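Open Day at the Rosthorpe Robot Kitchen
Posted May 15, 2026

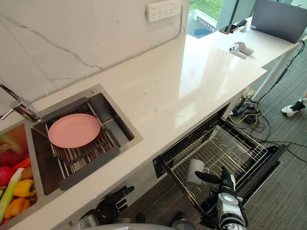
The right hand on a white cup in the dishwasher rack, with a pink plate over the sink.

Rosthorpe opened its robotics building to the public last Saturday, and I went with my neighbor Dougal Gourlay, who used to repair washing machines and wanted to see the hands up close. We signed in at the front desk as visitors 387 and 388. By closing, the sheet was up to 607.

The kitchen is on the ground floor, past the Siser lab. It has a real counter and a real sink set up on office carpet, with a window at the far end looking onto the grass. The vegetables in the bin by the sink are artificial.

Urszula Śliwiński runs the kitchen project and gave the talk. The job that day was dishes. The robot has two black hands with jointed fingers, and most of the work goes into teaching them how hard to hold a thing. A cup standing in a dishwasher rack is harder than a cup on a table, she said. The wires are close on all sides, and the fingers have to get down between them without pushing the cup over. Plates are worse. They lie flat and there is not much to get hold of.

Someone asked how long a full load would take. Bogdan Piątek, who works on the hand software, said they don't run full loads yet. They practice one item at a time and repeat it -- sometimes for a whole afternoon with the same cup.

Dougal asked about water. The answer was that the hands are not sealed, so for now everything is done dry. He also wanted to know who would fix one when it broke, and got a longer answer than he expected, mostly about finger cables. He wrote down the name of the supplier.

Each group got roughly 10 minutes in the kitchen, which was too short. The Vikia room upstairs had a sorting arm and a longer line, and we skipped it. Coffee was in the lobby and cost 2 dollars.

The next open day is in June. Sign-up is through the visitor page, and Mererid Bellis at the front desk said the morning groups are smaller. Parking is behind the building, off the Wasilewska lot.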